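Print this page | E-mail this page

Dye notebook, December, Sunday

Started 9:40 a.m., kettle on, big pot already filled last night so the chlorine could gas off. Today is the onion skin and madder overdyes on the Killside wool, and I have been looking forward to it all week!

Where we left off: the Killside skeins were scoured and mordanted with alum on the last session and have been sitting damp in the cool cupboard in a pillowcase. They smell fine (sheepy, a bit like a wet mitten). I squeezed one out and the water ran clear, so I'm calling the scour good. The test skein from the same batch took weld beautifully, a proper loud yellow all the way into the ply, no pale core when I untwisted it.

Weights, dry, before scouring: 237 g of Killside two-ply in total, plus one 22 g mini skein of the Vanus silk blend that I threw in to see what would happen. Alum was from the Bulteck tub, the old one with the cracked lid. It had clumped but dissolved all right in hot water with some bullying.

Pot 1, yellow onion skins. Used 100 g of dry skins, simmered an hour, left with the lid on, strained through the cheesecloth. Liquor was the color of strong tea with an orange edge to it. Wool in at 10:50, brought up slowly, held just under a simmer. First peek at twenty minutes and it was already a deep brassy gold. I do love onion skins, they never sulk.

Pot 2, madder. Ground root from Sitthichai, new bag. Soaked overnight in a jar, then into the pot with a spoon of chalk (our tap water is soft and the last batch went brownish without it). Kept this one cooler than I ever have before, thermometer clipped to the side, heat off every time it crept over 65 C. It takes patience. I turned the skeins with the glass rod and read the paper in between. At one hour: coral. At two hours: a real brick red, and the silk had gone a shade brighter than the wool, almost pinkish. So pleased with that silk.

Note for next time: the cotton ties on skeins 3 and 4 were too tight and left pale bands. Figure-eight ties, loose, four per skein. I know this and I still do it wrong when I'm in a hurry.

Overdyes, after lunch:

- onion gold into madder, 15 min: warm orange, very even, lovely
- onion gold into madder, 40 min: rust, slightly streaky near the ties
- weld test skein into the weak indigo vat, one dip: leaf green, a bit patchy
- same skein, second dip: darker and much better, the patches closed up

The indigo vat is tired. It was still yellow-green under the scum but the flower was thin and gray. Fed it a little fructose and lime, stirred without splashing, put the lid on, and gave it an hour by the radiator. It came back nicely by 3 p.m., coppery on top. Worth feeding it before the session instead of halfway through.

Madder afterbath: pot 2 still had plenty of color so I put in the last undyed skein and left it while I washed up. Came out a soft salmon that I like almost more than the main bath. Keep afterbaths! We have been pouring them away for years and I could kick myself.

Plaid planning. With these in hand we finally have enough for the sample blanket: gold, rust, brick, salmon, leaf green, plus the blue from the fall. My first idea was wide blocks with the salmon as the ground and narrow green and gold lines crossing it. I wound some yarn around a card to check and the green disappears next to the rust, so they need a light stripe between them. Will try undyed white there. I keep coming back to plaids with lots of colors where the pale stripes do the separating.
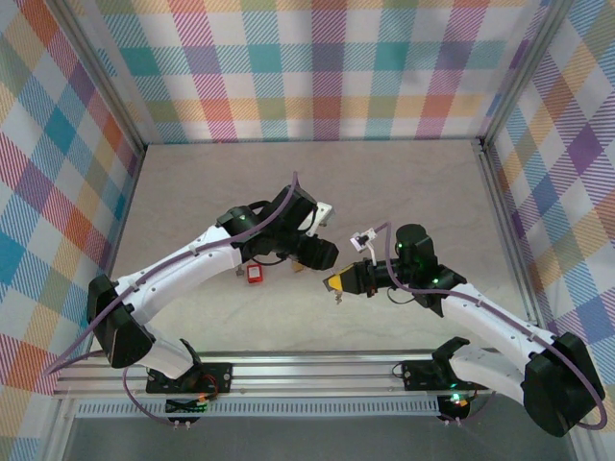 Natural Dye and Weaving Group

Pastels are harder for us. Pink and coral are easy now from the afterbaths, and teal ought to come from weld over a pale blue, but purple is the one I don't trust. Madder over indigo gave us plum last time, then mud. Next try: blue first, very pale, rinse well, then a short dip in the madder afterbath. If that fails, cochineal, and I'll stop being stubborn about it.

Sett for the sample: 34 ends in the widest block, halving down to the narrow lines. Around two evenings to warp if the loom behaves. The left-hand pawl is slipping again and wants a new spring.

Rinsed everything by 5:15. Gold bled hardly at all, brick bled for three rinses, the greens smelled of indigo as usual. Hung over the bath. Clipped a snip of each for the card, with the light-test strips going in the south window under foil.

To buy: chalk, cotton string, pH strips, another bag of madder.

Contact the group | Copyright Natural Dye and Weaving Group | Back to top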